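Is Gittins the main villain of Grira or is it really Jimus?

Posted in Movies & TV, Villains
Asked by cikhamfan300

ok so rewatched Grira last night and me and my roommate are still argueing. The wiki has Gittins down as main antagonist but he dies with a whole act left?? Jimus gives every order after the vault. Also is the sequel hook with Cikham meant to be the same guy under the mask or somebody new. Need this settled, trying to fix my villains list before November. 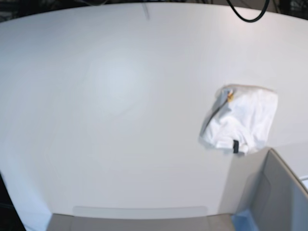
White cloth on a white table

mothlight_j
April 7, 2022

Gittins. Main antagonist = the one who drives the plot, and he does that from the first scene. He poisons the well, frames the brother, takes the vault. Jimus only inherits a plan that's already moving. Watch the dinner scene again — Jimus asks permission before he even sits down. Secondary villain at best till the last 20 minutes, then final boss. Two separate things on most wikis.

His goals, for your list:
Open the vault (succeeded).
Kill the hero's brother (failed).
Rule Grira for 365 days so the old law makes him king (failed, dead on day 100).

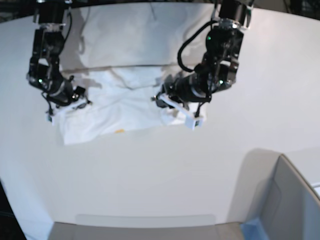 As for Cikham, different guy. The mask is the same prop but the voice is not, and the scar is on the wrong hand when he reaches for the lamp. In the comic he's a deserter from the vault guard, picks the mask up after the fire. The movie cut his whole backstory, so it plays like Gittins came back. Confused everybody in my theater too.

palegrocer

its Jimus. who's left at the end? Jimus. who does the hero actually fight? Jimus. done

also the poster has him in front so

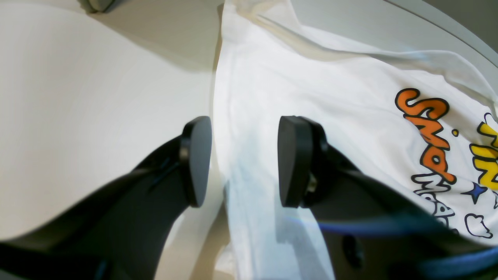 tin_orchard

Bit of both. Script calls Gittins "the Steward" and Jimus "the Heir", and the novelization gives them pretty much equal pages. I'd list both as main, with Jimus marked as the bigger bad. One fix to the first answer though — the brother thing didn't fail in the extended cut. He dies on the stairs, you hear it over the bells. So it depends which version you're listing, put that in a note.

No idea on Cikham, havent read the comic.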